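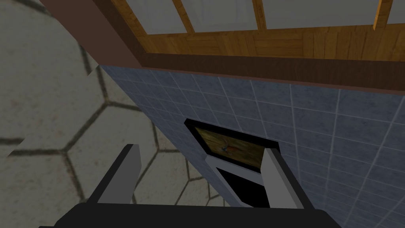 Slide 1: Blue-grey tiled wall with a recessed opening, wood-grain panel inside

Speaker notes, Khalil Matar
Talk for the Lutley home owners' evening, 28 February 2022

Opening

Good evening and thank you for coming. My name is Khalil Matar. I worked as a plumber for many years, first in my own country and then here, and now I mostly teach. Tonight I will speak about the things behind our walls, and how we can reach them without breaking the house.

(Wait for people at the back to find chairs. Ask if they can hear me.)

I want to begin with a question. Who of you knows where is the water shut-off for your bathroom? Please raise your hand. And who has touched it in the last year?

(Expect many fewer hands. Do not make fun of people.)

Slide 2: The Harb Street building

This is the building where I learned the most. It has 39 apartments. In the original plan, every bathroom had a small door for the pipes. Over the years the owners renovated, and many of these doors disappeared under new tiles. The tiles were nice. I have nothing against nice tiles.

One April morning a pipe joint failed on the fourth floor. The owner was very polite and offered me tea while the water was going down to the neighbours. We had to close the water for the whole building, because the local valve was behind a finished wall. I opened three holes before I found it.

(Tell the part about the neighbour with the umbrella only if there is time.)

Slide 3: What should stay reachable

Shut-off valves, first of all. Then the trap of the bathtub, the cleaning opening of the drain, and any joint which has a rubber seal. Rubber becomes old. A soldered joint can live behind a wall for a long time, but I would still like to know where it is.

If you have a pump or a cistern inside the wall, read the paper which came with it. It tells you the size of the opening that you need for service. Keep this paper. Many people throw it in the garbage with the box.

Slide 4: Choosing a cover

A cover can be painted, or it can carry the same tile as the wall. Both are good if you can open them. The tiled ones are heavy, so check what the catch is made for before you buy.

Do not put grout around a cover that must open. Use a flexible sealant and cut it with a knife when the day comes. Also, do not put a cabinet with screws in front of it. I have seen this one too often.

(Pass around the two sample catches from my bag. Remember to get them back!)

Slide 5: Make a record

Before the wall is closed, take photographs. Put a measuring tape on the wall so that the numbers can be read. Write the distance from the floor and from the nearest corner. My colleague Bülent Karakaya keeps a paper copy inside the door of the electrical panel, and I have copied this habit from him.

If the wall is already closed, ask the previous owner, or ask the neighbour above you. In buildings of one age the pipes usually stand one over the other.

Slide 6: Homework

When you go home, find your valve. Turn it gently, a little closed and then open again. If it does not want to move, do not force it. Call somebody before it becomes urgent.

Questions

(Possible question: rented apartments. Answer: ask the landlord in writing before opening anything.)

(Possible question: price. I do not give prices from the stage. The handout has a page on how to compare quotes.)

The handouts are on the table near the door. Please leave one for the next person.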